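Review: the Hatby Room Rules kit for bed-making and tidying robots

I have wanted something like this kit for two years, and now that I've had it through a full month of use I'm going to gush a little. The Hatby Room Rules kit is a good-practice guide for people who run robot arms in furnished rooms, meaning hotels, guest apartments and care homes. You get a spiral-bound handbook of 121 pages, a deck of 58 rule cards, a roll of floor tape, and a little spring gauge for checking grip force. It costs 200 dollars. The handbook alone would be worth most of that to me.

What I love is how plainly it's written! Most of the safety paperwork I've worked with was made for factories, where the floor is bare and there's a fence around the arm. A bedroom has a phone cord hanging off the nightstand, a remote left wherever the last guest left it, and a bedspread that can slide when you pull on it. Hatby starts from that room. The first chapter is called "Soft things, loose things, hanging things" and it had me nodding all the way through.

The cards are sorted by where the gripper is going. Under "Between furniture" you get the ones I now use every day: fingers closed before entering a gap, slow speed until the wrist is clear of both sides, and any cord within reach gets a named spot on the room sheet before the arm moves. Then there's a card on bedding with piped or braided edges, which asks you to grip the cloth and leave the trim alone. I had been doing the opposite for months (trim is so easy for a camera to find) and I've changed my ways.

We tried the set in the guest rooms at Morkdale, using our own arm and the Stalus control software. Setup took a morning. The longest part was filling in room sheets, one for each layout, with every leg, edge and cable written down. I grumbled about it at first, and by the third room I was enjoying myself.
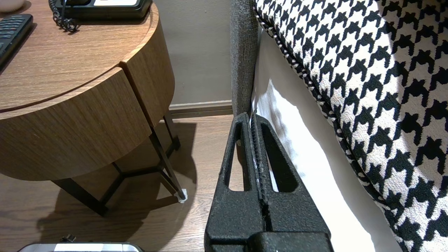

A comment on my first short post about the kit, signed Dudás, made the case that closed fingers are the wrong default near a bed. The argument was that two fingers held together make one stiff point, and that a stiff point pushed into a sheet can do more harm than an open pair moving at the same speed. Dudás also wanted the rule to give a speed in numbers, because "slow" means something different to everyone who sets up an arm.

I agree with the second half completely. The handbook has a speed table in the back, but the card doesn't send you to it, and the card is what people have in their hand. On the first half I'm still with Hatby, at least for narrow gaps. Open fingers give a cord two more places to catch. For work on top of the mattress I'd be happy to see a separate card, and there is a blank one in the deck for house rules, so I wrote my own.

Other gripes, and they're small. The floor tape left a faint sticky line on our planks, so test a corner first. The spring gauge is fine for folded sheets and not much use for anything light. And the index skips "headboard" altogether, which made me laugh and then made me page through the whole thing looking for it.

One more thing I'd point out for anyone with an older arm: the chapter on stopping assumes you can set a force limit at the wrist. If yours can't do that, you'll lean more on the speed rules, and the book only gives you 2 pages on it. I'd love to see that part grow in the next edition.

None of this has cooled me off. The cards live in my apron pocket, the corners are already going round, and I've ordered a second deck for the night shift.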